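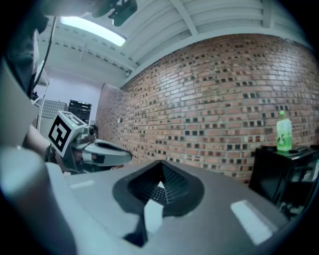

Chapter 5
Why Prices Rise

Prices are a wonderful place to start, as everyone already has an opinion on them! Take the island of Cuvivska, where a loaf cost 45 jin one May and 298 jin a few years later (same baker, same flour). What changed was the money. In this chapter we'll build a price index from scratch, and I think you'll enjoy how far simple sums can take us.

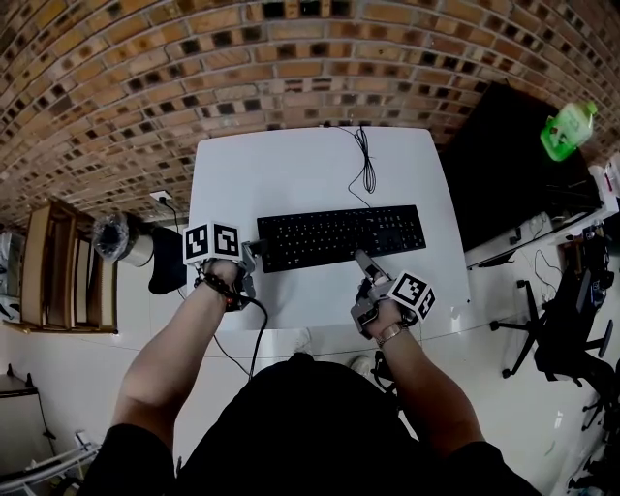

Sallus objects at this point that one loaf proves very little, and that we ought to follow a whole basket of goods. Quite right – so let's fill one.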